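25 July 2018

Long one today, and I'm still wide awake, so here goes. The new planner branch finally runs end to end! Endang merged my timing fix before lunch (bless her) and the two arms stopped waiting on each other forever. The old code locked the whole area over the table whenever either arm wanted to move, so one would just sit there like it was in line at the bank. Now each arm reserves only the bit of space it's going to sweep through, and lets go of it as it leaves.

I spent most of the afternoon with the plates and the dish rack. Light colors on a white table are rough on the segmentation, and the shiny green plate is the worst, all those highlights. The blue one with the little bear on it is my favorite, no contest. I set the depth filter to 700, went up to 815, didn't like it, and went back down.

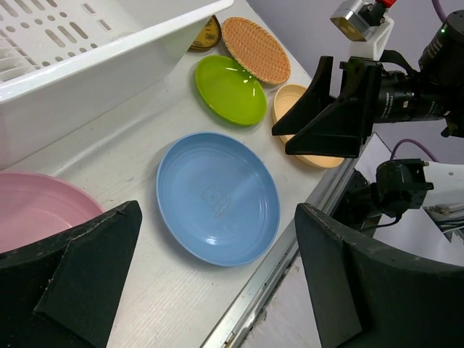
Melur thinks I'm fixing the wrong end of it. Her view is that the planner should ask for a second look whenever the mask is shaky, and that no filter setting will save a grasp that was picked from one bad view. She'd put the check right before the approach and eat the delay.

She's probably right, grr. I'd have to carry a confidence value all the way through the Birkura message format, and I've been dodging that file since April. It's around 4,000 lines and half of it is commented out.

Started anyway after dinner. Got as far as line 456, where there's a timeout with no units on it. Seconds? Milliseconds? Asking Yusri in the morning. Must remember to push the branch before I pull his.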